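In Praise of the Coloured Kitchen

I grew up with white plates. White plates, white mugs, a white colander with a crack in it, and a mother who believed colour belonged on the walls. So it took me until my first rental in Tustthorpe to buy a mug in pale green, and I have been a happy convert ever since!

My case is simple. Pastel kitchen things make ordinary food look wonderful. Put strawberries near a lavender plate and the red fairly jumps at you. Bananas do the same trick beside mint green, and they cost next to nothing (well, most of the year). 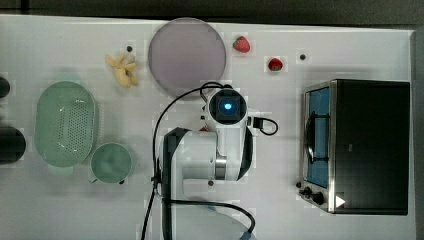 My friend Rasmus Priedītis says coloured dishes date quickly, and that in seven years I'll be hauling the lot to the op shop. Maybe so! But I've had my favourite mug for five already and I still reach for it first. A green colander gets left out on the bench where I can see it, which means I rinse fruit more often, which means I eat more of it.

Nothing has to match, either. Pick one soft colour you love, add a second that argues with it a little, and leave the table white underneath. Then go and buy some strawberries.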